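## From the craft table

December has got away from me again, and the calendar swap is nearly on us, so I've been thinking about paper. More to the point, I've been thinking about how hard it is to start on a clean white sheet. I sat down at four o'clock with a cup of tea and a new pencil, and by five I'd drunk the tea and sharpened the pencil twice!

Aba Asante (she ran our lettering evening at Feltach) says to make any mark at all, even a daft one, and then work outwards from it. I've tried it on the last few and it does get me going – a little dot in the middle becomes a robin's eye, or the top of an i, and off you go.

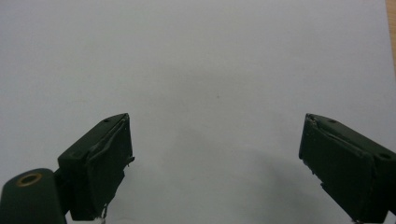 *Plenty of white, and one tiny dark speck to start from.*

Now, supplies. The paper cupboard has had a proper sort-out and we're down to 70 sheets of the heavy white, so please take 3 each to begin with and come back if you need more. I've put in for another 1,000 from Kollár, which should see us well into spring. The thin stuff is on the bottom shelf and is fine for roughs, but felt pens go straight through it (sorry again about the tablecloth, Flestel lot).

One more thing on light. If you work with a lamp beside you, try moving it to the other side from your drawing hand, so you aren't forever drawing in your own shadow. I did this last week after years of squinting and felt very silly.

Finished pages to me by the end of the month, please, names on the back in pencil.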